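Foro > Economía doméstica > Seguros y ahorro

Tema: Franquicia alta en el seguro de hogar, ¿ahorro o autoengaño?

tejadoviejo
Sep 19, 2022
Buenas. Me ha llegado la renovación del seguro de hogar con Stornar y este año me ofrecen dos versiones. La de siempre, sin franquicia, o la misma con franquicia de 216 euros por siniestro, que me rebaja el recibo 161 euros al año. En once años he dado dos partes: un latiguillo del lavabo y un cristal de la galería que reventó el vecino del tercero con una pelota, ya con edad de no jugar a la pelota.
Mi cuñado dice que con franquicia ya no es un seguro, es una suscripción. Mi cuñado tiene asegurado hasta el móvil de la suegra. ¿Qué haríais?

marga_ribera
Haz la cuenta tú mismo. Si en dos años no das ningún parte, ya te has ahorrado más de lo que cuesta la franquicia. Yo la tengo desde que compré el piso y el dinero de la diferencia lo aparto en una cuenta que no toco. Bueno, la toqué una vez, para un sofá. El sofá muy bien.

Perito_jubilado
Cuidado con ese cálculo. La franquicia va por siniestro, no por año. Una mala racha de tuberías y te plantas en tres partes en seis meses. Lo he visto muchas veces, sobre todo en fincas de los setenta con la bajante original. ¿De qué año es la casa?

tejadoviejo
Del 74. La bajante es original y el presidente de la comunidad está muy orgulloso de ella.

Perito_jubilado
Pues ahí tienes la respuesta.

marga_ribera
No, ahí tiene media respuesta. Si revienta la bajante general, eso lo cubre la póliza de la comunidad, no la suya. Que mire primero qué tienen contratado en la finca antes de pagar dos veces por lo mismo.

Perito_jubilado
La paga la comunidad si la póliza de la comunidad incluye daños por agua en elementos privativos. Muchas la tienen recortada porque en la junta de enero alguien propuso ahorrar y a las once de la noche todo el mundo votó que sí para irse a cenar.

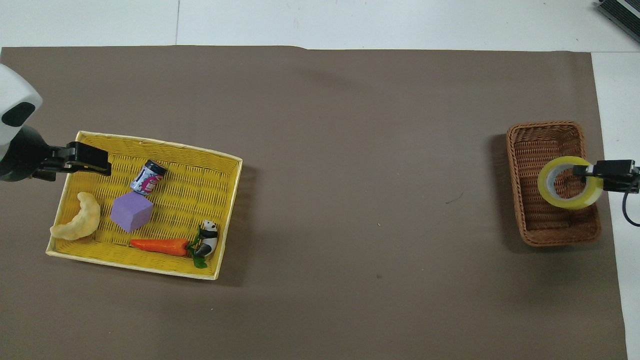
Y aunque la incluya, cuenta con esperar. Entre que viene un perito, viene el otro y discuten de quién es el codo, usted lleva mes y medio con un barreño en el pasillo. Con su propio seguro le arreglan y luego que se peleen entre compañías, que para eso tienen abogados.

lechuzo77
Yo me fui de Stornar a Cidum por 40 euros de diferencia y me arrepiento. En Cidum la franquicia no se aplica «en asistencia urgente», y resulta que urgente es lo que ellos digan. Agua cayendo del techo: no urgente, según la señorita, porque caía «de forma intermitente».

tejadoviejo
¿Y cómo tiene que caer?

lechuzo77
Con convicción, supongo.

nuria.calc
Aporto datos, que aquí se habla mucho de barreños. Fuga detrás del alicatado de la cocina, factura total de 2.166 euros entre localizarla, repararla y volver a alicatar. Tenía franquicia en Mostyn, así que la descontaron y pagaron el resto sin rechistar. Lo que no pagaron fue la diferencia estética: mis azulejos ya no se fabrican y solo cubrían los de la pared afectada. Tengo una cocina con tres paredes color hueso y una color hueso de otro animal. La franquicia es lo de menos, mirad el límite de daños estéticos.

marga_ribera
Esto, esto y esto. En mi póliza el límite de estéticos era ridículo y subirlo me costó el equivalente a dos cafés al mes. Y el capital de continente, que casi todos lo tenemos puesto a ojo.

kolbrun_o
Hola a todos, soy Kolbrún Overgaard, llevo años en una correduría y no vendo nada por aquí. Tres cosas para tejadoviejo. Pregunte por escrito si la franquicia se aplica también a cristales y a responsabilidad civil, porque en algunas pólizas solo afecta a daños por agua. Pregunte si puede volver a la modalidad sin franquicia en la renovación siguiente y a qué precio. Y si decide cambiar, avise con un mes de antelación al vencimiento, por escrito y guardando el justificante.

Perito_jubilado
Coincido en todo, y eso que es corredora.

lechuzo77
¿Alguien conoce Vusance? Me salen baratísimos en el comparador.

nuria.calc
Mi hermana los tuvo un año. El precio, muy bueno. El teléfono de siniestros, una experiencia espiritual.

tejadoviejo
Actualizo. He llamado a Stornar. La franquicia se aplica a agua y a cristales, no a responsabilidad civil. Volver atrás se puede, «sujeto a valoración». He pedido que me lo manden por correo y me han dicho que por correo no pueden, pero que la llamada queda grabada. La grabación tampoco me la pueden mandar.
Al administrador le he pedido la póliza de la comunidad. Dice que la está buscando.

Perito_jubilado
Quédese sin franquicia.

marga_ribera
Sigo diciendo que con dos partes en once años le sale a cuenta, con o sin bajante histórica. Que guarde la diferencia y punto.

tejadoviejo
Mi mujer pregunta cuánto costó el sofá.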